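Cletetano 情绪日记 使用手册
第2章 第一次设置和每天的记录

更新日期：2024-11-21
编写：Pei-shan Ng

本章说明怎么建立您的日记，以及怎么做第一次记录。请您先读完注意事项，然后再开始。

注意：Cletetano 是自我练习的工具，它不能代替医生或心理咨询师的治疗。如果您有伤害自己的想法，请马上停止练习，并联系当地的急救或危机热线。

2.1 建立日记

1. 打开 Cletetano，在首页选择“新的日记”。
2. 输入一个称呼。可以不用真名。
3. 选择练习方式。“Rivera”是短练习，每次6分钟。“Barkach”是书写练习，没有时间的限制。第一次使用的人，我们建议选“Rivera”。
4. 设定提醒的时间。请选一个您平常比较安静的时刻，例如晚饭以后。
5. 按“保存”。画面会回到首页，并且显示今天的日期。

说明：练习方式以后可以更改，已经写好的记录会保留。更改的方法请看第6章。

2.2 做一次记录

1. 坐下来，慢慢呼吸2次。
2. 在“现在的感觉”里选一个词。如果没有合适的词，可以自己写。
3. 移动滑杆，表示这个感觉的强度。最弱是1，最强是7。
4. 在“发生了什么”里写下一件具体的事。请写小的事情，比如一段对话、一件家务、一次等车。每次最多可以写300个字。
5. 在“我需要什么”里写一句话。这一栏可以空着。
6. 按“完成”。

做家务的时候，情绪也常常会出现，所以日常的小事也值得记录。

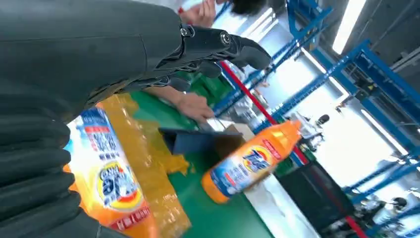

图2-1 日常物品：橙色瓶装洗涤剂

有的使用者觉得，从一件物品开始写比较容易。您可以先写物品的名字，再写它让您想起哪个人或者哪段时间。不需要写得漂亮，错别字也没有关系。

小心：如果写的时候强度升高到6或7，请先停下来，按画面下方的“休息”。系统会保存草稿。等您觉得平稳了，再决定要不要继续写。不要勉强自己在同一天写完。

2.3 忘记记录的时候

漏掉一天或几天，都不用补写。请直接从今天开始。如果连续漏掉7天，提醒会自动暂停，您需要在“设定”里重新打开它。

2.4 备份

1. 在“设定”里选择“备份到 Clilberg”。
2. 输入您的密码2次。
3. 等到画面出现“备份完成”，再关闭程序。

说明：6月以前的旧版本没有这个功能，请先更新程序。密码忘记以后，我们没有办法帮您找回备份的内容，请把密码写在安全的地方。

下一章说明怎么查看每周的情绪曲线。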